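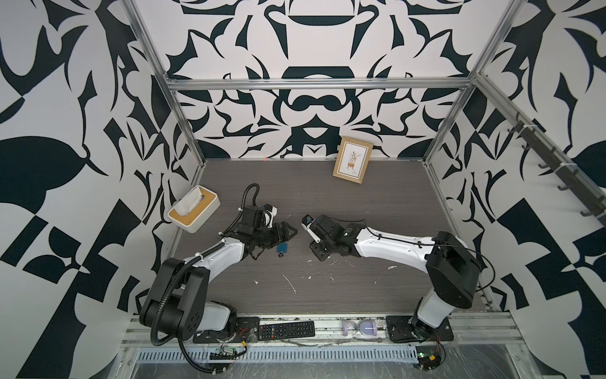
An open day at Wutix, Fadell

The bus from Fadell station drops you at a roundabout with no sidewalk, and from there you follow the hand-lettered arrows. I followed them into a tile warehouse first. The woman at the desk there pointed next door without looking up, and I gathered I was not the first that afternoon.

Wutix opens its doors once a year, in April, for 5 hours. The rest of the time it is a long, low building where people spend their days moving robot arms around by remote control so that, eventually, they won't have to. That is the business in one sentence, and it was the one used on us in the lobby, where we also got a visitor badge, a cookie, and a form promising not to put our hands in anything.

The tour

We went around in small groups. Mine had a retired couple who had come for the tile warehouse and decided to stay, some engineering students, and a man in bicycle clothes who wanted to know about batteries. Nothing at Wutix runs on batteries. He asked in every room.

First came the workshop, where the brackets and mounts are made and where most of the cable ties in the county seem to end up. Then a corridor with a time line on the wall, starting in a rented garage and skipping two years in the middle. Then the hall we had come for, which holds the cells.

A cell is an aluminum frame with a floor, walls, and two arms bolted to the front edge. Each arm is white with black joints and ends in a gripper. The operator sits at a separate station with a second pair of arms, lighter ones, and whatever the operator does with those, the arms in the cell do too. Every move gets recorded along with the camera views. A recording of one complete attempt is called a demonstration, and a large enough pile of demonstrations is what the software learns from. Our guide said the project I watched longest, Niven, has 2290 of them so far. I asked if that was a lot. She made the face a baker makes when you ask if that is a lot of flour.

I had expected lab-coat white inside the cells. The one we stood at is papered with huge black leaves and hooks and arches, the kind of pattern you would find in the powder room of a restaurant with small portions. The floor is gray wood grain. At the back leans a little framed print of a potted plant, and off to the left sits a tissue box with a wooden lid. Add the TV remote lying along the front and you have a fairly complete living room, provided nobody needs to sit down.

The padlocks

Niven is about small household things that are annoying to handle, and what I saw of it was mostly padlocks. A blue one, a brass-colored one, and a black one lay in the middle of the floor, the last two with their shackles up. The blue and the black had keys with them.

I have opened padlocks all my life without considering it an achievement. Seen through a gripper, a padlock is a slippery lump with its weight in the wrong place, and the key is worse. You have two flat fingers per hand and no feeling in any of them. You judge your grip by looking. The operators lean toward their screens the way people lean in a car when somebody else is parking it.

A good demonstration is slow and boring, we were told. Operators are asked not to hesitate, not to show off, and not to tidy up afterward as though nothing had happened. If you drop the thing, you pick it up again in plain view, and that attempt gets kept in its own folder. It was explained that a robot shown only perfect work has no idea what to do after its first mistake. One of the students wrote this down. So did the retired husband, and I would like to know where he plans to use it.

Between attempts somebody changes the layout a little, so the software doesn't learn one particular afternoon by heart. Things get nudged, turned, swapped out. In the cell we watched, the left arm was the busy one, out over the padlocks with something small, red and white in its gripper, while the right arm stayed folded up near a twin-bell alarm clock. I have worked in offices with the same arrangement.
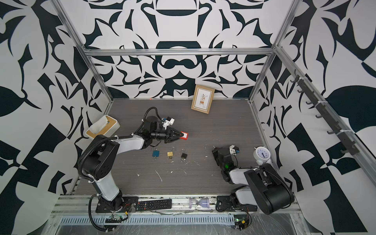 My turn

Visitors got a try at a practice station at the far end, well away from anything that counted. The line was long, and the man in bicycle clothes was ahead of me. He asked the operator about batteries with both hands in the controls and put a foam block down very neatly while she answered. I took this personally.

The controls are heavier than they look. You squeeze a trigger to close the gripper, and your elbow matters much more than you would like. The job was to take a foam block from one side and put it in a dish on the other. I approached from above, closed on nothing, and moved the nothing carefully across to the dish. On the second go I had the block but turned my wrist the wrong way, and the arm pointed it at me like an accusation. The third go worked, if you allow a bounce.

Your attempt comes up on a screen afterward with a time in seconds and a count of the separate little movements you made. The house record for the block is held by someone in accounts. My count was 579. I was offered a printout and took it, for the refrigerator.

Talk and questions

The talk was held in the canteen, which seats fewer people than came. It covered how demonstrations are checked (by eye, then by software, then by eye again) and what happens when an operator is tired, which shows up in the data as a sort of sagging after lunch. Shifts are short for that reason. New operators record 300 practice attempts that are all thrown away before anything of theirs goes into a project. I thought of my own early career and found this humane.

There was a slide on Undano, the next project, which will be about laundry. The room went quiet in a hopeful way. Then a clip was shown of two arms and one dish towel, at normal speed, and we all adjusted our expectations.

Somebody asked when the robot would be able to do the padlocks on its own. The answer had the word "mostly" in it several times.

Practical notes

Admission is free. Use the second entrance after the roundabout, and ignore the arrow taped to the bus shelter. Coffee is in the canteen until four, and the cookies go early. There is a step at the entrance to the hall, with a ramp around the side. Children can use the practice station if they can reach the controls, and every one I saw was better at it than I was. The last bus back to Fadell station leaves at ten past six from the opposite side of the road, where there is also no sidewalk.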